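Flaking white coating inside a sheet metal bin: strip it, paint it or leave it?

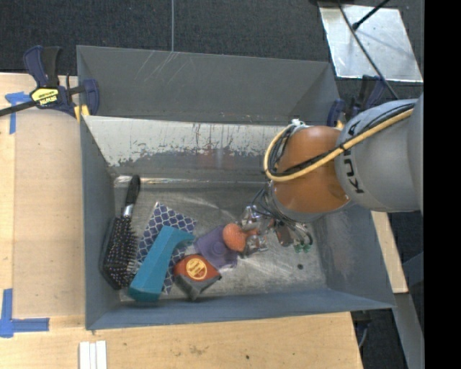 2 min read

Posted in Home & Workshop > Metal & Finishes
3 Oct 2019

I have a large gray sheet metal bin with sides that slope outward. It sits on a wood table and gets used for small loose items, nothing heavy and no food. One inside wall has a whitish coating, and it is chipping along the lower edge. You can see darker gray metal where it has come off. There are also some thin reddish-brown streaks around the middle of that wall. I don't know if they are rust or just a stain.

The floor of the bin is bare metal with a lot of fine scratches and smudges. I don't mind the scratches. What I want is to stop finding white flakes on things. I wiped it down in August with dish soap and more came off on the rag. Do I have to take all of the coating off, or can I just fix the edge? I would like to spend under $100.

Asked by Kabbaj

Willine wrote:
Try the streaks first. Rub one with a damp cloth and a little baking soda. If it wipes away and the surface under it is smooth, it was a stain. If it feels rough or comes back in a week or two, it is probably rust coming through.

For the edge, scrape with a plastic scraper until you hit coating that holds. Then sand the border so there is no step between the coating and the metal. I used 100 grit on a bin like this and then something finer. Vacuum, wipe with mineral spirits, let it dry, then metal primer and two thin coats of enamel. Follow the can for drying time. Mine said 4 hours between coats and I gave it overnight.

If you don't know how old the coating is, buy a lead test kit before you sand anything. Wear a mask either way.

I would leave the floor bare. Paint on the bottom will scratch off again if you are dropping things in there.

124 people found this helpful

Follow

Hedton wrote:
Just get a rubber mat and forget about it.

Kabbaj wrote:
A mat won't help with the wall, the flakes come off the side. I did the baking soda. One streak got lighter but didn't go away, so I guess I am priming. The lead kit is ordered. Do I need to do the whole panel or can I stop partway up?

Willine wrote:
You can stop partway if the rest is tight. Press tape on it and pull. If the tape comes up clean, leave that part alone. The patch will show, though.

Viewed 1,102 times

Contact | Terms | Privacy | Back to top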